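3. The Dorik kit under review

3.1 What is sold

Dorik is a simulation kit for two-armed household robots, sold by Edden as a yearly licence. The buyer gets a set of furnished and part-furnished rooms, a robot model with two arms and parallel grippers, a task editor and a recorder. We took the standard licence, not the research one, on the grounds that most small labs will do the same. The price includes support by email. Replies were quick at first and then slower, see 3.5.

The kit competes most directly with Zolura, which we used in our earlier work and which the reader may know. Zolura is the better looking of the two. Dorik is quicker to set up and much easier to script. We don't attempt a full ranking here — the two products are priced for different people and the comparison would take a paper of its own.

Installation: one download, one key, no trouble on either of our machines. The manual says a graphics card is optional. It isn't, in practice, if you want to record camera views at a usable rate. This should be said on the sales page.

3.2 Rooms and tasks

Four rooms were used, all from the stock set, none edited. Walls, floors and windows are plain shapes with flat colours and the odd texture. That is fine for reach and contact work. It is less fine for anything that depends on vision, and we would not train a vision model on these rooms alone.

In each room we set up the same family of tasks: bring one gripper to a small fitting on a wall, hold the other gripper open and clear, then swap. No lifting, no heavy contact. We picked these tasks for being dull. A kit that can't do dull tasks the same way twice is no use for harder ones, and the repeat rate is the number buyers ask us for most often.

The task editor deserves a word. Targets are placed by clicking on a surface, then nudged with the arrow keys. Works well on floors and tables. On walls that meet at an odd angle the click sometimes lands on the surface behind, and you don't find out untill the arm goes for it. Turning on surface names in the view menu helps. So does placing targets from a script, which we did for all the runs counted below.

3.3 Camera views

Dorik offers a fixed room camera, a wrist camera on each arm and a body camera set behind and above the torso. The body view is the default in the recorder and the one most users will keep. Figure 1 gives a frame from it. The robot's left gripper is close to a small gray fitting at the lower edge of the olive wall panel, and the right one is open, fingers up, in front of the bottom rail of the wooden window frame.

Two things to note about this view. First, the torso and shoulder housings take up a good part of the bottom of the picture, and the camera can only be moved within narrow limits unless you pay for the research licence. Second, depth is hard to judge by eye. In Figure 1 the left fingertips look almost on the fitting, but a single still can't settle whether they touch. The contact log can, and we relied on the log throughout. Anyone scoring runs by watching the body view will get it wrong some of the time.

The wrist cameras are better for close work but they are off by default and the setting is lost when the room is reloaded. Edden call this intended. We call it a nuisance. 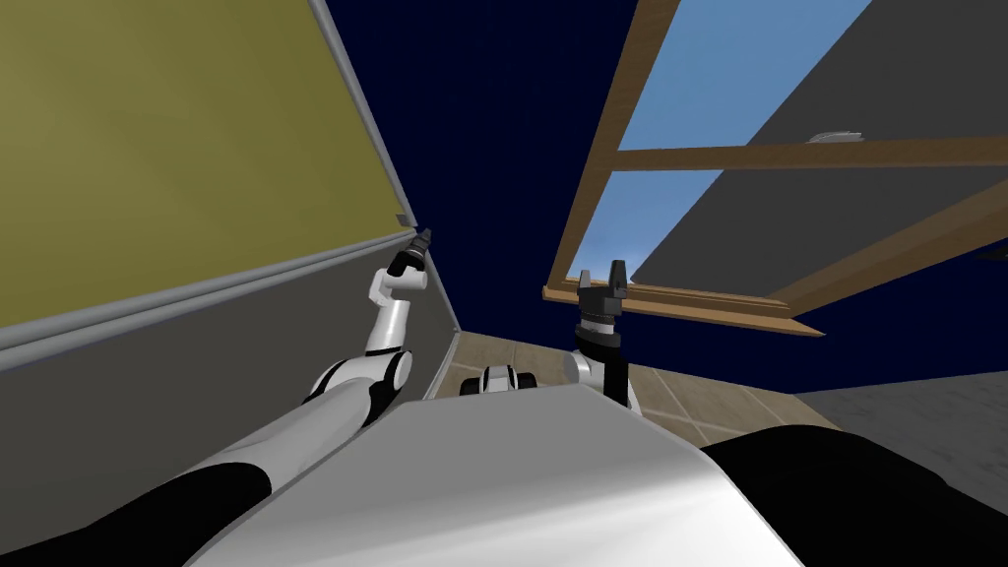
Figure 1. Body camera view in Dorik, stock room, both arms raised.

3.4 Repeat runs

We ran 1,000 trials, split evenly over the four rooms, same start pose each time, same controller settings. A trial passed if the contact log showed the named gripper on the named target before the time limit, with no contact logged for the other arm. Everything else was a fail, including time-outs.

57 trials failed. Most of these were time-outs where the elbow came up too high and the arm stalled close to its joint limit. The controller doesn't back off and try again on its own, you have to write that part. Once we had a simple retry in place the stalls mostly went away, but we report the figure without it as that is what a buyer gets out of the box.

9 of the failed trials were a different sort. The log showed a contact between the idle gripper and some part of the room, while the same trial played back afterwards showed the idle arm well clear. We could not make this happen on purpose. It was seen in one room only, and we suspect the collision shapes there don't match the drawn ones. Sent to Edden on 29th March with the logs attached.

Run time was good. A full set goes through overnight on the faster machine with recording off. With the body camera on it takes a good deal longer, and with all the cameras on we gave up and split the set in two.

3.5 Support and documents

The manual is short and mostly right. The chapter on joint limits is out of date: it gives the wrist range for an older robot model and the example script copies the same numbers. If you paste that script in, the wrist will stop short and no warning is given. We lost most of a morning to it.

Edden answered our question on the wrist range the same day, with a corrected table. On the idle gripper contacts we had a first reply asking for the licence type, then one saying the matter had been passed on. A patch is promised for September. We have not seen it and nothing in this section asumes it.

There is also the Sheikh add-on, sold seperately, which adds noise to joint readings and delays to the control loop. We tried the free trial version. It does what it says, the settings are clear, and it would be a sensible buy for anyone who plans to move a controller on to real arms later. It doesn't touch the collision shapes, so it is no cure for the problem in 3.4.

3.6 Limits of this review

One robot model, one family of tasks, stock rooms only. We did not test grasping, doors, drawers or anything soft. The cost of the licence was met from our own equipment budget and Edden saw none of this text before it was submitted. Pass rates should not be read as a guide to how a real robot would do on the same task — we had no hardware to check against, and the add-on was not used in the counted runs.

Scripts, target positions and the full contact logs are in the supplement, one folder per room. The retry code is there too, in a seperate folder, with the settings we used.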